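Aug 13, 2021

Glass bench, back room. Limescale and bloom on second-hand domestic glass, continuing from the February pages.

Purpose is still to settle one soak for everything that comes across this bench, or to establish that one soak won't do. At present Dorothy Penrose uses citric acid for all of it and I use whatever is already mixed. The results can't be compared and the record cards are no use to anyone else.

Water first. The tap at this end is hard. The strip gives 271 mg/l as calcium carbonate, taken after running the tap for two minutes. The Bloxham store is on a softer supply, and I suspect that explains why their rinsed pieces dry clear and ours dry with spots. From now on the last rinse is deionised. The blue drum is for rinsing only, please don't top up the kettle from it.

Soak solutions made up this morning:

- A: citric acid, 100 g to the litre, deionised water
- B: same, tap water
- C: Prelluvura at the strength on the label
- D: deionised water alone, as control

Test pieces are tumblers from the Plosby crate, all soda-lime going by density, all with a white tide line from standing water. No lead crystal in this run. Acid will draw lead from the surface and I don't want that in the same waste as the rest. Anything that rings or feels heavy for its size goes on the top shelf with a tag until it has been under the short-wave lamp. Heavy pressed soda glass fools people here. Thickness alone will make a piece feel like crystal. Look for mould seams and slightly rounded edges on the pattern. Wheel-cut edges are sharper to the fingernail and the facets don't quite match from one lobe to the next.
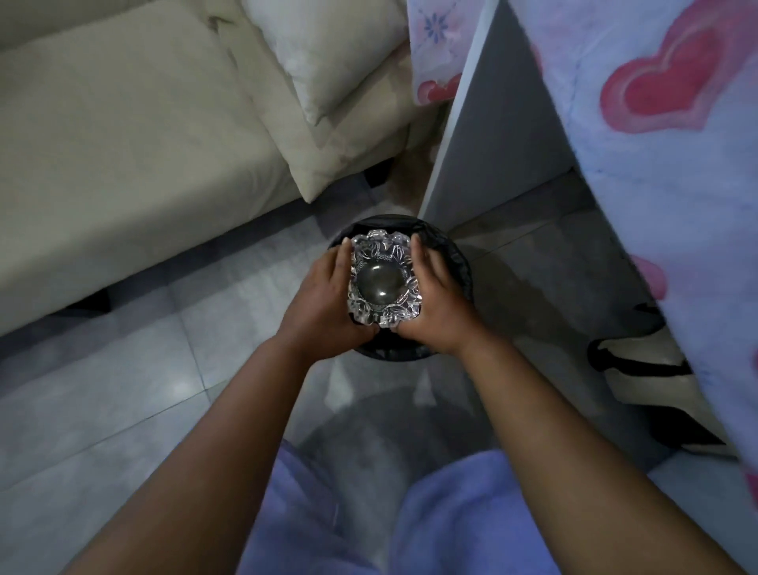
Ten minutes in A took the tide line off the first tumbler completely. B took longer and left a faint haze low down, which wiped away with a damp cloth. I had expected a bigger gap between the two. There is far more acid in the bath than the tap water hardness can use up, so on reflection the water it's mixed with shouldn't matter much at this strength. It would matter at a weak one. C worked but foamed, and I couldn't see the tide line properly until it was out and rinsed. D did nothing to the deposit, as it should.

Second tumbler in A: tide line gone, but a grey cast remained over the lower third. Put back for an hour with no change. Under the loupe (x 10) the surface is finely pitted and the edge of the cast follows an old water level. So there were two faults on one piece, scale on top and corrosion underneath. Clearing the first only shows up the second.

Urszula Jasińska tried the polish on a patch of it. Cerium oxide slurry on a felt bob, light pressure, kept wet throughout. She started on the 3000 grit pad first to level the worst of it. Clear after two passes, with slight distortion when a ruled card is viewed through the wall. Acceptable for use, would not pass for sale as perfect. The inside of a narrow neck can't be reached this way and we should stop accepting decanters on the assumption that it can.

Notes on method, mostly things I got wrong:

- Warm the soak by hand-hot water only. Hot liquid on cold thick glass is how we lost the celery vase.
- Don't stack in the bath. Two of the Plosby tumblers touched and I now have a bruise on one rim.
- Keep gilt and enamel out of all four baths. Not tested yet.
- Weigh pieces dry on the Prokusard balance. It drifts if the window is open.
- Spent acid is neutralised with bicarbonate until it stops fizzing, then checked with paper before it goes down the sink. Slurry does not go down the sink at all. Let it settle and bag the solids.

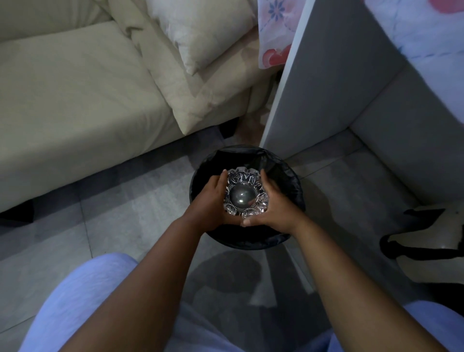

How do you tell scale from corrosion before putting a piece in the soak?

Wet the dry glass with deionised water and look across it against a dark cloth, but don't rely on that alone, as both can seem to vanish when wet. A drop of A on the mark is the better test: carbonate scale fizzes slightly or softens within a minute or so, while corroded glass looks the same once it has been rinsed and dried. If part of the mark goes and part stays, write both on the card.

Loss of weight in A and B was too small to trust given the drift. Repeat with the window shut, and weigh each piece three times.

Still to do:

- weaker citric, deionised and tap, same crate
- vinegar, only because people keep asking
- find out whether the haze from B is calcium citrate or leftover deposit
- new felt bobs, the small ones
- Urszula to write up polishing times, hers are better kept than mine

Bath A left covered under the bench, labelled. B and C emptied. Bruised tumbler is in the tray by the lathe for rim grinding practice.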